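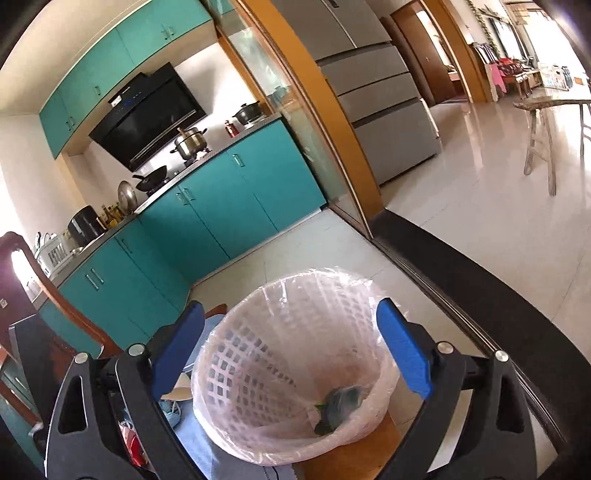
A plastic basket with a clear liner, parked on a chair.

I used to haul my kitchen scraps out to the compost pile every single night, which got old fast (especially in the rain!). So now I keep a lined bin indoors and empty it every few days - way easier on my slippers.

Start with any bin you've got. Drop a bag in, fold the edges well over the rim, and tear up a sheet of newspaper for the bottom. Toss in peels, coffee grounds and tea leaves as you cook. No meat, no cheese, no oily leftovers. 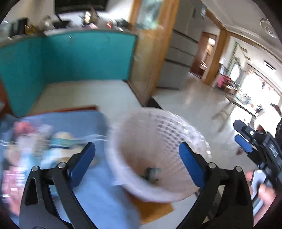

By Zoia Fedoruk | December 2023

Once the bag weighs roughly 800 grams I carry it out, tip the scraps onto the pile and cover them with two big handfuls of dry leaves. Then I give everything a quick turn with the fork. If it smells sour, add more leaves and wait a day or two before the next load.

My pile in Stendcombe took 17 weeks to turn dark and crumbly, and the tomatoes loved it! Start yours in April if your winters are cold.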